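Frequently asked questions about my piano tuning

I get the same handful of emails every week, so I finally sat down and typed out my answers in one place. If yours isn't covered, just write to me.

How often should I have my piano tuned?
Twice a year is what I tell most people. If it lives in a room with a wood stove or a big sunny window, maybe a bit more. My own upright gets done in April and again once the heating has been on for a while, and yes, I'm sometimes late with it!

Mine hasn't been touched in 11 years. Is it a lost cause?
Probably not. It'll need what we call a pitch raise first, where I bring all the strings up quickly and then go back and tune properly. Plan on a longer visit, and expect it to drift a little afterward. I'd book a second tuning within 6 months.

Do you work on really old pianos?
I love them. The oldest one I look after is a 1903 upright in Hostton that belongs to Dalal Zoubi, and it still has most of its original hammers. Old pins can be loose though, and if they won't hold I'll tell you before I charge you for a full tuning. 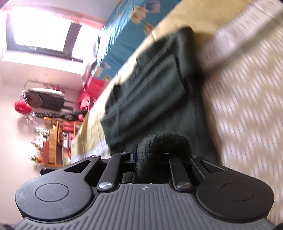
How long does a visit take?
Give me a couple of hours. I like to start at 9 in the morning if you can stand it, while the street is quiet. Please turn off the dishwasher and the TV (fans too, they make the notes wobble in my ears).

Can I stay in the room?
Sure, but it's pretty dull - the same note over and over. Kids usually last five minutes. Dogs last longer.

Where should I put the piano?
An inside wall, away from vents and radiators. People worry a lot about outside walls, and in a well-insulated house it's fine. Heat blowing straight at the soundboard is the thing I'd really fix.

Do you repair sticking keys?
If it's a small job I do it on the spot and don't charge extra. Pencils and coins under the keys are very common. For new hammers or a full restringing I send people to Elie Saliba over in Travus, who has a proper workshop and more patience than I do.

Do you tune digital pianos?
They don't need it! If a key is clicking or dead, that's a job for an electronics repair shop.

What if I have to cancel?
Let me know the day before and there's no fee. You can text or email, and I answer most evenings after dinner.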